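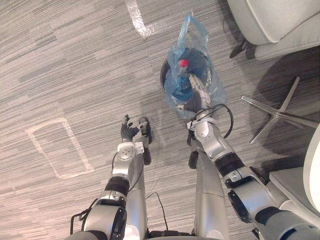
Thread: Loggers on the Plemis mooring – top one gone quiet again

jkaczorowski
Recovered the Plemis string in February after a winter on the bottom. Of the 6 temperature loggers, the deep ones have clean records and the one nearest the surface float stopped in the middle of the night with no low battery flag. It's the second deployment in a row where the shallow one quits. We had it clamped at 4 meters. The deepest was at 355. Same firmware on all of them, same batch of batteries, same person doing up the clamps (me). Any ideas before I spend money?

tidewrack
Shallow ones die. It's what they do. What does the last hour of data look like?

jkaczorowski
Boring. Temperature flat, then no rows. I was hoping for a spike so I could blame a whale.

Jarosław Lis
If the record just ends, I'd look at the battery contact. Near a surface float the housing gets jerked every few seconds for months, and the spring in those end caps was never up to it. We fold a bit of foam behind the cell. The foam cost less than the coffee we drank while arguing about it.

benthic_bob
Disagree with Jarosław. A bad contact gives you gaps and restarts before it gives you silence. A clean stop says the memory filled up. Did somebody set the shallow one to sample faster than the rest?
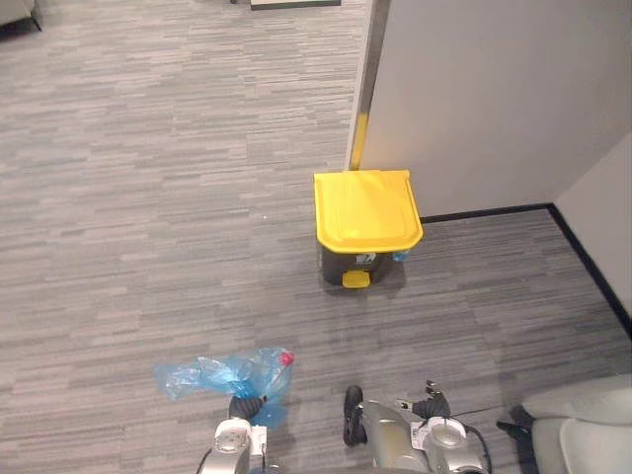 And before you say no, go and read the setup file. I said no once, with great confidence, in front of a funding panel.

jkaczorowski
Read it. Same interval on all of them. Memory was less than half used. Sorry, Bob.

benthic_bob
I withdraw the theory and keep the attitude.

saltmarsh_sue
What are you using for the mooring design? We had trouble at Fjeld that turned out to be the line. The float was too big for the weight of the string, so every swell snapped it tight. The current meter survived and everything in the top ten meters got beaten to death. We went to a smaller float with a length of rubber cord under it and haven't lost one since.

tidewrack
Rubber cord near the surface is how you donate a mooring to the next county.

saltmarsh_sue
Ours has been out two winters. Your county is welcome to come and look.

Jarosław Lis
Both of you are right, depending on who fishes there. At Ello I would never do it, there's too much gear being towed past. Plemis is quieter.

jkaczorowski
OK, opened the housing this morning. O-ring fine, bone dry inside, and the spring has worn a shiny little dent in the end of the battery. So that's one for Jarosław. The other Jarosław, I mean. I'm told we are confusing.

Jarosław Lis
I accept payment in ship time.

benthic_bob
A dent isn't proof. Put the foam in AND drop the float size, then you'll have fixed it and learned nothing, like the rest of us.

jkaczorowski
That is the plan, Bob. Logger 453 goes back out at 4 meters with foam behind the cell, and I'll borrow a smaller float from the Clustness crew if they've forgiven me for the last one. Will post the record when we pull it.
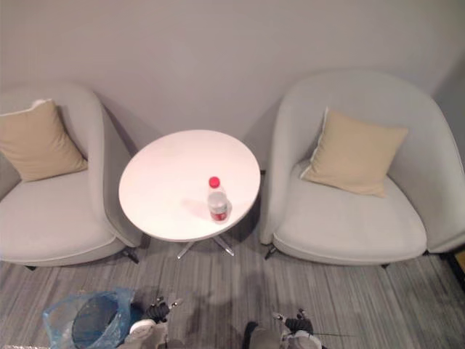 Armchair with a beige cushion

tidewrack
What happened to the last one?

jkaczorowski
Rubber cord.

saltmarsh_sue
What length, though? And did you put a safety line alongside it?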